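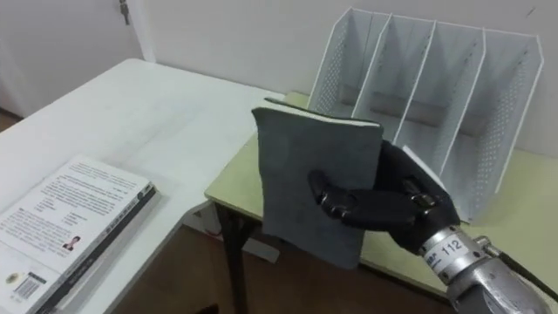

A good set of filing demonstrations begins with a grip the learner can copy, and I've come to love this part of the work. The task is simple to say: pick up a book, carry it over, set it in a slot of a desktop organizer. What makes it fun is how much there is to decide on the way. Look at where the thumb goes. It presses on the front cover, low and toward the right, and the other fingers wrap around the edge and the back. With the book upright like that, most of the cover is still in plain view of the head camera, and the organizer behind it is only partly blocked. If your operators all start from a grip like this, you've saved yourself a week of cleanup.

Category: Robot Learning > Collecting Demonstrations

What you need before you start

Two tables, a file organizer, a few books, and a recorder. We use Carkau for recording, but anything that stamps the camera and joint streams with the same clock will do. Our tables at Havari are different colors, and I recommend it if you can manage it -- when you scrub through hundreds of clips, you know in a blink which side you're looking at.

Step 1. Set the tables and leave them alone

Push both tables together and put the organizer on the second one. Mark the table feet on the floor with tape. You will bump something. Everyone does! With tape down, you can be back in position in a minute.

Step 2. Write the prompt first

Write the instruction line before you record, in the words a person would use at home: "Put the gray book in the organizer." Keep the wording loose across the set. We keep a list of 12 phrasings and rotate through them. Don't write a prompt after the fact to match what the operator happened to do, or you'll end up with a model that has never been told anything.

Step 3. Do the insertion slowly

Most failed runs fail at the slot. Bring the book in at a tilt, get the lower part between the dividers, and only then let it down. Have your operators hold for a beat with the book partway in and its upper edge still above the dividers. That little pause gives the learner lots of frames right where the decision matters. Keep the other books out of the way on the first table. A short stack on the near corner is fine and makes the set a bit more like a real desk.

Try these as you go:

- Change the target slot every few runs, and say so in the log.
- Let go with the fingers before you pull the wrist back.
- Stop the recording after the hand has cleared the organizer. A clip that ends mid-release is a pain to label.
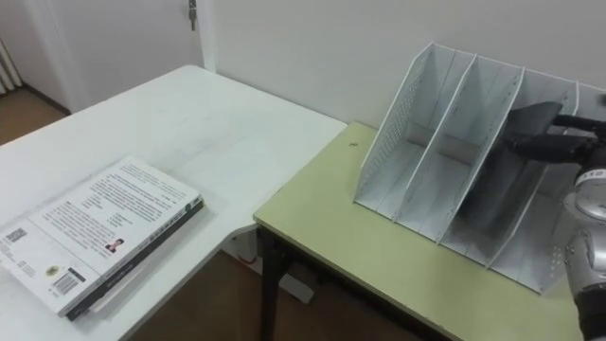 Step 4. Label while it's fresh

Label at the end of each 45-minute block, with the same operator in the chair. Our Brannigan set has 2642 episodes and the labels we trust most were all written this way. We use four tags: clean, regrasp, bumped, failed. Keep the failed ones! Put them in their own folder and don't train on them at first, but you will want them the moment you build a success checker.

A regrasp tag means the hand let go of the book, or shifted its hold, between the first lift and the slot. Small finger corrections don't count.

Step 5. Add the second hand

Once one-handed runs feel easy, bring in the other hand. Start with it low, beside the bottom edge of the book, fingers pointing across toward the holding hand. It doesn't have to do much. We record two kinds of runs: one where it stays parked and one where it steadies the book before the carry. Mix them in the same block so the lighting matches.
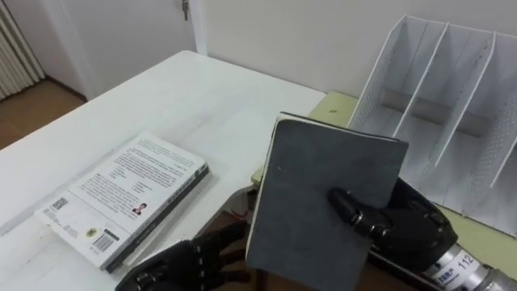 By the Havari demonstration desk, Flolldale

Check your first 2 blocks before you record any more. Play them at double speed with the head camera and the wrist streams side by side, and look for dropped frames, then for operators drifting into one favorite slot. I'm guilty of that one myself -- the slot nearest my own hand wins every time unless I have the log open.

If the book hides the slot during the approach, raise the starting pose a little and lean the top of the book back. Don't move the camera to fix it. Every clip you've already recorded was made from the old view.

Next up is the reverse task, taking the book out again. The same prompts list works with small edits, and the clips go into a separate folder with its own log.

Last updated: March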